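Plosia活动室桌面物料与收纳协调会会议纪要

时间:2021年2月6日上午
地点:活动室内侧长桌
参会:活动组、物料组、场地组、采购组、清洁组各派人员参加
记录:物料组
发送范围:参会各组,教具编目岗,前台

一、上次会议遗留事项

1. 抽屉内垫材料更换。物料组报告,原用发泡垫已全部撤出,改用薄毛毡。毛毡裁切尺寸以抽屉内底为准,四边不留余量,角部不倒圆。撤出的发泡垫未丢弃,放在储物间下层,等待采购组确认能否退回。本项保留到退货有结果为止。

2. 台账与实物不符。上次会上提出的差异已查清一部分。台账登记物件为1593件,差异主要来自成套蔬果的登记口径,有的按套登记,有的按单件登记,同一批货在两个页签里各出现一次。编目岗已停用按套登记的页签,旧数据只读保留。具体处理见本纪要第四项。

3. 桌面标记胶带残胶。清洁组试过两种去胶办法,酒精擦拭对新残胶有效,对已经发黄的残胶效果不稳定。用塑料刮片先刮后擦可以去除,但刮片边缘磨钝后会在哑光面上留下亮痕。会议同意停止在桌面上贴定位胶带,定位改用可移动的毛毡片。

4. 储物间门锁。场地组报告锁芯已换,钥匙交接记录从本周起写在前台登记本上。本项关闭。

5. 上次会议要求活动组提供各年龄班的常用物件清单,活动组已提交,格式不统一,物料组要求重排后再用。重排由活动组完成,物料组提供空白表。本项未关闭。

二、桌面布置

场地组说明目前的桌面方案。活动室使用同一型号的白色长方形桌,共4张,可单独使用,也可拼接。拼接时桌沿直接相抵,不用连接件。使用中发现的问题如下。

第一,桌脚调平螺母有松动。相邻两桌高度不一致时,接缝处形成台阶,滚动的圆形物件会在此处停住或者改变方向。活动组认为对幼龄班影响较大,幼龄班常做推送和递送练习。场地组认为台阶高度很小,肉眼不易察觉,但手掌滑过能感觉到。双方同意每次拼桌之后用直尺横跨接缝检查,直尺下不得透光。

第二,拼接方向没有规定。有时长边对长边,有时短边对长边,收纳件的位置也跟着变,第二天的班次要重新找。场地组提出固定一种拼法,活动组不同意,理由是大班需要围坐,小班需要并排。讨论后定为两种拼法,分别画在一张A4示意图上,贴在储物间门内侧,使用后恢复到第一种。

第三,桌面清洁剂。清洁组目前使用Gellen中性清洁液,稀释比例按瓶身说明执行。物料组反映个别桌面在擦拭之后发涩,怀疑清水复擦不到位。清洁组确认晚班有省略复擦的情况,今后不得省略。桌面完全干透之前不放置带毛毡底的物件,防止毛毡吸水后留印。

第四,桌面反光。活动组曾提出更换深色桌垫,以便突出物件轮廓。试用后意见不一。浅色物件在深色桌垫上容易辨认,深色物件的边缘反而看不清,而且桌垫四角会卷。会议决定不采购桌垫,继续直接使用白色桌面。需要深色背景的活动由活动组自备卡纸,用完收走。

第五,桌边通道。场地组要求桌子外侧不堆放纸箱和手提袋。活动组提出来访家长的随身物品没有地方放,前台答复可以在入口增设挂钩,由场地组测量墙面后再定。挂钩不得装在儿童能够到的高度。

三、桌面收纳件的选型和叠放

采购组汇总了现用的桌面收纳件。下层用抽屉式,上层用敞口或带盖的塑料箱。抽屉式主要来自Trimo,上层箱体型号较杂,有几种是早年零散购入,找不到原始订单。采购组建议今后统一到一个尺寸系列,新购部分优先考虑Trimo的配套箱体。物料组原则上同意,但要求先解决叠放问题,再谈统一采购,避免买回来以后发现上下不配。

活动组的使用需求是:上课时物件在桌上取放,课间不回储物间,收纳件要能在桌上立住,儿童从侧面碰到不应滑脱;抽屉要能单手拉开;上层取物时不应带动下层。活动组同时要求收纳件占用的桌面面积尽量小,叠放优于并排。

场地组提供了桌面纵深数据:桌面可用纵深为86厘米。收纳件靠后放置时,前方留给活动的区域足够,靠前放置则不够。各班习惯不同,有的班把收纳件放在右手侧,有的放在左手侧。会议不统一左右,只统一前后,即收纳件一律靠后放,抽屉面朝向取物一侧。

关于叠放稳定性,物料组汇报了自行试验的结果。试验方法为将上层箱体装入不同重量的物件,从侧面以手推,观察箱体是否移位。上层空箱时最容易移位,原因是自重小,与下层顶面摩擦不足。装入软质物件时仍会移位。装入木质物件后明显改善,但整体重心升高,推力较大时下层跟着动。物料组的结论是,单靠装载重量解决不了移位,需要在两层之间加防滑片。

防滑片有两种备选,一种为硅胶圆片,一种为织物网垫。硅胶圆片贴在上层箱底四角,不影响外观,缺点是容易脱落,脱落后的圆片尺寸小,幼龄班有误食风险。织物网垫整张铺放,不存在小件问题,缺点是每次移动都要重新铺平。清洁组补充说,网垫积灰以后要水洗,晾干需要时间,应有备用。会议否决硅胶圆片,选用织物网垫,网垫裁切后四边比下层顶面各收进20毫米,外面看不到边。

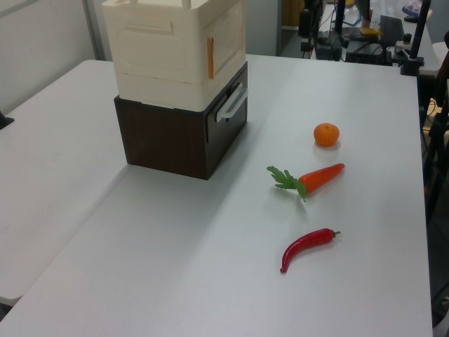
叠放件的上下尺寸匹配是本次讨论时间最长的一项。采购组原先的设想是以外形尺寸为准,上下同宽即视为匹配。物料组指出,外形尺寸在产品页上一般按最大处标注,塑料箱多有上大下小的斜度,按最大处比较会误判。现用的一组即属此类:米白色塑料箱放在深棕色木纹抽屉盒上,箱体上部比下面的抽屉盒略宽,而抽屉盒外形方正。物料组认为上部略宽本身可以接受,要看的是箱底落在抽屉盒顶面上的位置,箱底不得悬出。抽屉盒正面的白色横条把手装在靠近抽屉面上沿的位置,手指从上方伸入时离上层箱体较近,选型时应把手部空间一并量进去。箱侧现有竖向的橙褐色小标签,编目岗要求保留竖贴的方向,今后箱体侧面有凹格和模压板块的,标签贴在平面上,不跨越凹格边线,跨线的地方容易起翘。采购组据此修改比价表,增加箱底外尺寸、箱口外尺寸、侧面可贴平面三栏,缺任一栏的型号不进入比价。

活动组提出抽屉拉出后的前倾问题。抽屉全部拉出时,整组收纳件的重心前移,若上层空置,前倾风险增大。物料组表示目前未收到倾倒的报告,但试验中将抽屉拉到底并在前端下压,后沿确有抬起。会议讨论了三种处理方式。一是在抽屉内加限位条,使抽屉只能拉出一部分;二是在收纳件后部加配重;三是规定抽屉前部不放重物。限位条需要改动产品本体,采购组担心影响退换。配重方案会增加搬运负担,活动组不赞成。会议采用第三种方式,同时请采购组向Trimo询问是否有带限位的同系列抽屉。答复前不新购同款。

把手的清洁也在本项内讨论。清洁组报告,浅色把手与抽屉面之间的缝隙容易积污,布擦不到,需要用软毛刷。深色木纹面不显污迹,但指印在侧光下可见。清洁组请求每周安排一次把手刷洗,时间放在闭室之后。活动组同意,要求刷洗完成后抽屉保持微开,待缝隙干透再关上。

关于颜色。采购组询问是否需要统一收纳件颜色。活动组意见是上下层颜色有区别更便于口头指示,例如对儿童说“放到棕色的抽屉里”或“放到上面的箱子里”,不需要另外认字。编目岗认为颜色不应作为编目依据,同色箱体数量增加之后会混淆。会议结论:颜色用于课堂指示,编号用于台账,两者不互相替代。新购件的上下层颜色仍保持区别。

四、仿真蔬果的分类、登记与更换

仿真蔬果目前是桌面活动中使用频次最高的一类。供货以Pollock为主,另有零散捐入和旧件。物料组按材质和外形做了初步整理,提出以下问题。

(一)登记口径。按上文第一项所述,成套与单件重复登记,造成台账与实物不符。编目岗提出全部改为单件登记,套装只作为备注栏里的来源信息。活动组担心单件登记之后借出手续变多,一次活动要填很多行。编目岗答复可以使用预设清单,一次调用,归还时逐件勾对。会议同意单件登记。过渡期内旧的套装标签不撕,新标签贴在旁边,待复点完成后统一撤旧。

(二)名称。同一物件在不同班次有不同叫法,柑、橘、小橙混用,辣椒有的记为红辣椒,有的记为尖椒。编目岗要求一物一名,名称表由编目岗拟定,活动组确认。活动组提出名称要能直接用于课堂,不宜过细。会议确定,外形为小圆果、橙色、表面带细凹点的统一登记为“小橘”;红色弯形带柄的统一登记为“红辣椒”;橙色锥形根、带绿叶的统一登记为“胡萝卜(带叶)”,不带叶的另立一条。方言叫法可以在课堂上使用,不写入台账。

(三)分类方式。物料组原按颜色分类,活动组按水果和蔬菜分类,收纳时经常放错。例如小橘和胡萝卜颜色接近,按颜色分应在同一格,按类别分则不在一起。讨论中有人提出按材质分类,理由是清洁方法与材质有关。会议经过比较,确定收纳以水果和蔬菜分格,清洁以材质分批,颜色只作为课堂活动的分组条件,收纳时不使用。分格标签用文字加简单线描,不用彩色图,以免儿童按颜色放回。

(四)叶片和果柄。带叶的物件在抽屉里容易压变形,叶片弯折后难以复原。物料组建议带叶件放上层箱,不放抽屉。活动组希望同一类放在一起,抽屉和箱子分开之后儿童找不到。会议结论为蔬菜类整体放上层,水果类放抽屉,圆形件放在抽屉里滚动的问题用毛毡隔条解决。隔条高度以物件不翻越为准,由物料组试裁后定。果柄细小且凸出的物件,每次归还时须用手轻拉检查,有松动的单独取出,放入待修盒,不得放回原格。

(五)表面。光面物件和带纹理的物件积污方式不同。光面的擦拭即可,带凹点的要用软刷。清洁组表示此前统一用湿布擦,带凹点的物件凹处有发暗的情况。今后分开处理。擦洗后摊开晾在架子上,不堆叠,完全干透再入格。标签部位不浸水。

(六)更换标准。现有标准只写“破损即换”,执行尺度不一。会议细化如下:表面开裂、露出内芯的,撤出;果柄或叶片脱落的,撤出待修,不能修的报废;褪色但外形完整的,可以继续用于形状类活动,不得用于颜色类活动;有异味的,撤出并隔离存放,由物料组联系供货方;有牙印但未破的,清洁后可以继续使用,幼龄班除外。撤出物件在台账中标为“停用”,不删除行。

(七)补货。采购组已向Pollock询问到货时间,对方答复四月可以发出下一批。活动组要求四月之前不减少现有班次,因此对现有件的周转要安排得紧一些。物料组提出同一时段内两个班不得同时借用蔬菜格,活动组表示排课上可以错开,并在排课表上加注。采购组提醒,新批次的颜色可能与旧批次有偏差,颜色类活动中不宜新旧混用。编目岗将在台账中增加批次栏。

五、桌面取放流程

活动组提交了取放流程草案,会议逐条讨论,修改后形成试行稿。要点记录如下。

课前。由当班人员将收纳件置于桌面靠后位置,检查网垫是否平整,检查抽屉推拉是否顺畅。按当日活动清单取出所需物件,单件摆放在桌面上,物件之间留出手掌能伸入的间隔,不堆叠。物件不放在两桌接缝上。有尖端或长柄的物件,尖端不朝向儿童一侧。

课中。儿童一次取一件。归还时放回桌面即可,不要求儿童自行放入抽屉,由当班人员统一归格。涉及收纳练习的活动例外,此类活动以归格为内容,当班人员在旁核对。抽屉打开期间上层箱体不取物,抽屉关上之后再取上层,顺序不得颠倒。

课后。先归格,再擦桌,后撤收纳件。草案原写先擦桌后归格,清洁组指出物件底面的灰尘会再次落到桌上,建议调换,会议采纳。归格时按预设清单逐件勾对,缺件当场在桌下、椅面和地垫处查找,未找到的写入当日记录,不得推迟到次日补写。撤收纳件时上下两层分开搬,不得整摞端起。

班次交接。接班人员只核对清单和待修盒,不重新复点全部物件。待修盒为空也要签认。交接地点固定在储物间门口的矮柜旁,不在桌边交接。

活动组提出,桌面摆放是否需要固定位置图。部分班次习惯摆成一列,部分班次散放。物料组认为摆成一列便于勾对,活动组认为散放更接近实际取物情形,对认物练习有意义。会议不作统一规定,但要求每次课后勾对仍以清单顺序为准,与摆放形式无关。

六、光线与阴影

活动组反映下午时段桌面阴影变化较大,收纳件在桌面上投下的影子有时盖住物件,儿童会把影子当成物件边缘。场地组检查了灯具和窗帘。窗帘可以遮挡直射光,但遮挡后室内照度不足,需要开灯;顶灯位置偏一侧,收纳件的影子落向另一侧。

可选措施有三种:调整收纳件位置,调整灯具,增加辅助光源。增加辅助光源会带来线缆,场地组不同意在桌边拉线。调整灯具须请电工,列入后续维修。本阶段采用调整收纳件位置的办法,由当班人员在课前观察影子落向,把待取物件摆在影子以外的一侧。会议认为此办法简单,可以立即执行。

清洁组补充,白色哑光桌面在斜光下能看到擦拭纹,属于正常现象,不作为清洁不合格的依据。检查桌面清洁以白布擦拭后不见污迹为准。

七、储物间

场地组提出储物间层架使用混乱,空箱与满箱混放,纸箱占用下层。会议要求:下层放重物和抽屉式收纳件,中层放常用塑料箱,上层放空箱和备用网垫。纸箱拆平后当日运走。带盖箱的盖子与箱体编号一致,不得互换。箱盖单独存放的,编号写在盖内侧。

层架的标签目前有手写和打印两种。编目岗希望统一为打印。物料组指出打印标签更换不便,临时调整位置时常常没有更新,反而误导。折中办法为层架位置用打印标签,箱内内容用可擦写卡片,卡片夹在箱口前沿。卡片内容只写类别和批次,不写件数,件数以台账为准。

储物间湿度由场地组负责观察。毛毡和织物网垫在潮湿季节容易有气味,备用网垫应装袋,袋口不完全封死。采购组询问是否需要购置除湿盒,场地组认为目前不需要,雨季前再看。

八、采购与费用

采购组说明本次涉及的采购项目:织物网垫、毛毡隔条用料、软毛刷、可擦写卡片、打印标签纸。上述均为低值消耗品,按现有流程由采购组直接办理。统一尺寸的收纳箱体暂不采购,待比价表三栏补齐、Trimo就限位问题答复后再行讨论。

采购组另提出,零散旧箱体是否一次性淘汰。物料组不赞成,旧箱体中有一部分箱底平整、结构完好,与现用抽屉盒叠放没有问题。会议同意逐件判断,判断依据为箱底是否悬出、底面是否平整、边缘有无毛刺。判断结果写入台账备注。淘汰件优先转作储物间内部使用,不上桌。

Gellen清洁液库存由清洁组管理,低于一箱时报采购组。清洁组提出希望改用大桶装,场地组认为大桶在储物间取用不便,容易洒漏,且储物间没有地漏。维持现有包装。

九、未达成一致的事项

1. 抽屉内是否需要底部垫毡与隔条粘连。物料组倾向粘连,取放时不移位;清洁组倾向不粘连,便于拆下拍灰。先各做一只试用,下次会议比较。

2. 待修盒由哪一组维护。目前实际由物料组处理,但物件在课堂中损坏,活动组掌握情况更清楚。暂维持现状。

3. 颜色类活动中褪色件的判定。没有比色卡时,各人判断不一致。编目岗提出保留每种物件一只未使用件作为对照,物料组表示部分品种已没有未使用件,须等四月新批次到货以后才能留样。

4. 入口挂钩的数量和高度,待场地组测量。

十、行动项

物料组:裁切网垫并铺放到全部在用叠放件;试裁毛毡隔条;按新标准清理一遍在用蔬果,撤出件转待修盒或停用架;向活动组提供空白清单表。

活动组:重排各年龄班常用物件清单;在排课表上错开蔬菜格借用时段;确认名称表。

采购组:修改比价表;向Trimo询问带限位的抽屉;跟进Pollock下一批发货;确认撤出的发泡垫能否退货。

场地组:检查并紧固桌脚调平螺母;绘制两种拼法示意图并张贴;测量入口墙面;联系电工查看顶灯位置;整理层架。

清洁组:恢复晚班清水复擦;安排每周把手刷洗;按材质分批清洁蔬果,带凹点件用软刷。

编目岗:改单件登记;增加批次栏;拟定名称表;复点完成后通知物料组撤除旧套装标签。

前台:继续记录储物间钥匙交接;把交接签认页装入登记本。

各组完成后在共享台账的行动项页签填写完成情况,未完成的写明原因和预计时间。对本纪要有修改意见的,以书面形式发给物料组,修改处在下次会议开始时宣读。

十一、下次会议

时间由物料组另行通知,地点不变。议题暂列:网垫和隔条试用情况,Trimo答复,比价表,第九项各条。请物料组届时将试用的两只抽屉带到桌边。

附:本次会议引用的表格
在用收纳件登记表(物料组)
比价表修改稿(采购组)
名称表初稿(编目岗)
取放流程试行稿(活动组)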